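Silver had me up early again, and I loved every minute of it! I've been following metals since October, mostly through Ivars Rätsep's morning notes, and this week finally made the gold-silver ratio click for me. You just divide one price by the other – so simple – and suddenly the charts I'd been squinting at started talking to each other.

I only hold a small position (two coins from Rostbridge and a bit in a fund), so a rough day costs me lunch money. Still, watching silver slide while copper held steady was such a good lesson. Copper follows factories, silver follows everybody. 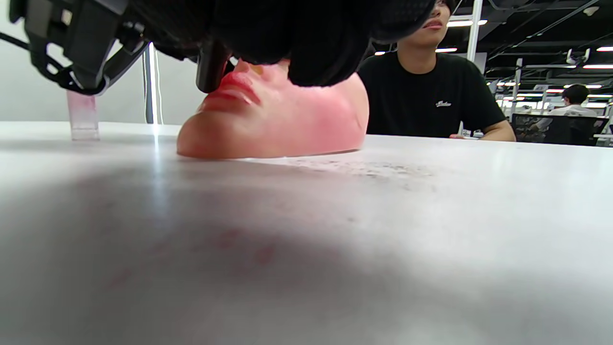
Next I want to read up on platinum, which Ivars keeps bringing up and I keep skipping. If you have a favorite beginner book, please send it my way!

© 2024 Uibo Metals Diary | Contact | Back to top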